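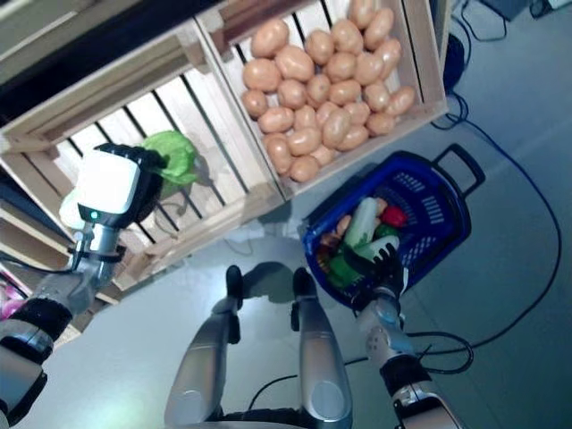

OPINION | Workshop Floor

Wipe the pads first, then touch the software

May 4, 2026

I have a theory, and I've been boring everyone at Tonico with it for months, so now it's your turn. Most of what gets called a "grasping problem" on a produce picking cell is a housekeeping problem. Dirty pads, a crate that's crept a hand's width to the left, a cable lying where an arm wants to go. And what do we do when the pick rate drops? We open the laptop. Every time!

I look after the grocery cell at our Plulville site. It's a humble set-up: slatted wooden crates and a blue shopping basket on the floor, potatoes and lettuce to shift about, and a robot with a gripper on the left arm and a fingered hand on the right. I love that it looks like the back of a fruit shop. I've seen cells with machined nests for every item and lights you could perform surgery under, and they're gorgeous, and then someone swaps in a different crate and the whole thing falls in a heap. Give me rough timber and a floor any day.

But rough timber has a price, and you pay it at the fingers. Wood sheds. Potatoes shed too if you use real ones (we did for a while, and I'm still finding dirt in the tool drawer). All of it wants to live in the dotted texture on the finger pads, because that's what texture is for, it grabs things. Once the little dots are packed with fluff you've got a nice flat pad with the grip of a dinner plate. A capsicum slides out, somebody bumps up the closing force, the next lettuce cops it, and away we go.

Last September I got cranky enough to keep a tally. Over 1,779 picks we had 282 drops, and everybody had a favourite explanation. Lighting was popular. So was the camera calibration, which got redone twice. I asked for one thing: a soft brush and a damp cloth over the pads every 400 picks, and no changes to anything else. The next block of 400 had 40 drops. I know, I know, one block isn't a study, and the calibration may well have helped. I'd still put my money on the brush, and it cost less than my lunch.
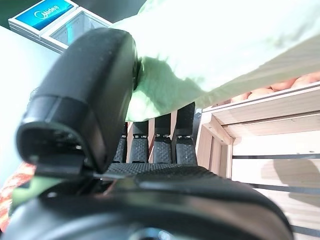
Finger pads at close range, with the green cloth up against the gripper housing.

Cloth is the other one people forget. A stiff, boxy pepper will forgive you a lot. Fabric won't. It finds every hinge and clip and edge on the finger, and if there's a burr anywhere you'll learn about it from a pulled thread. So when I clean, I run a bare fingertip (power off, arm parked, please) down each pad and over the small metal bits halfway along. If it catches on me it'll catch on a tea towel. I also look at the housing. A bit of dust on the outside doesn't bother me much, but dust near an opening does, and I'd sooner lift it off with a brush than blast it with compressed air and send it inside. There's a fellow camp here that swears by the air line. We've agreed to eat lunch at separate tables.

Then there are the cables. My colleagues over at the Jiketgate site say I'm fussy, and perhaps I am, but a loose black cable wandering across the floor of a cell makes my eye twitch. It's a trip hazard for us and a snag for anything reaching down to a basket. I'd have them all overhead tomorrow if I could. MacBrayne, who did our last wiring quote, wanted proper money for it, and the proper money went on a second laptop. Draw your own conclusions about our priorities!

What I'm really asking for is a change in who gets listened to. The person with the brush sees the pads every shift and knows which one wears first. On our logs that knowledge goes in a box marked "other", under a dozen fields for software versions. I'd put it at the top of the sheet – pads cleaned, crates checked against their marks, cables where they should be – and I wouldn't let anyone change a parameter until those lines are filled in.

I've drafted the new sheet, and it's taped to the cell door at Plulville. So far one person has written on it, and that was to ask where the brush had gone. Second drawer, under the spare pads.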